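Tables Made to Be Used: A Conversation with Nuria Aguirre
2023-03-06

When the Laryea Center reopened its shared study rooms in February, most visitors remarked first on the light and then on the tables. The center replaced all of its worktops during the renovation, and the choice of surface was left largely to Nuria Aguirre, who has managed furnishings there since the building opened. She spoke with Salamatu Fiadzo of the members' bulletin in the ground floor reading room.

Ms. Aguirre explained that the previous tables had been covered in a white coating that showed every mark. "We were ordering cleaning paste by the case," she said. "People apologized to us for using the furniture. That is a poor way to run a study room."

The center asked three workshops for samples and placed them in the corridor for four weeks. Members set down bags and coffee cups on them and were invited to leave written remarks. The pale wood submitted by Rollomgate was preferred by a clear margin. In all, 69 members wrote comments, and Ms. Aguirre has kept them in a binder. "One person wrote only the word 'calm,' and underlined it," she said. "I took that seriously."

Asked whether a light surface would simply repeat the old difficulty, she disagreed. "The old tops had no pattern at all, so your eye went straight to the stain. Wood has a pattern of its own. A small scratch has somewhere to go."

Ekow Sarpong, who fitted the tables for Rollomgate, joined the conversation for a short time. He described the selection of the boards as the slowest part of the work. "You lay them out, you walk around them, you turn one over and start again," he said. "The straight grain is easy to place. The arched grain is what people notice, and you do not want it all at one end."

Mr. Sarpong also recommended a plain oil finish over a hard varnish. The oil must be renewed twice a year – a task the center has added to its maintenance calendar – but a damaged area can be sanded and treated without removing the table from service.

Ms. Aguirre said she had been asked more than once why the grain was not matched from one table to the next. She has no wish to see it matched. "Members already have favorites. Halima Kashindye from the evening group will wait for the table by the second window, and she can tell you exactly which curve she likes."

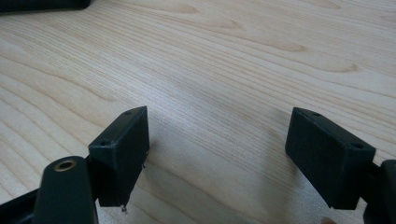
Fine streaks and wider arches in the grain of a pale wooden tabletop.

The cost of the worktops was $2000 above the original allowance. Ms. Aguirre defended the decision before the center's board and said she would do so again. "A chair can be replaced next year. A table is what you lean on for twenty."

She asks members to use the felt mats provided at the front desk under anything heavy or sharp, and to report spills promptly. Hot dishes should remain in the kitchen.

The small meeting room upstairs will receive its new tables next. Ms. Aguirre is waiting for samples of a darker wood for that room and intends to put them out in the corridor as before, with paper and a pencil beside them.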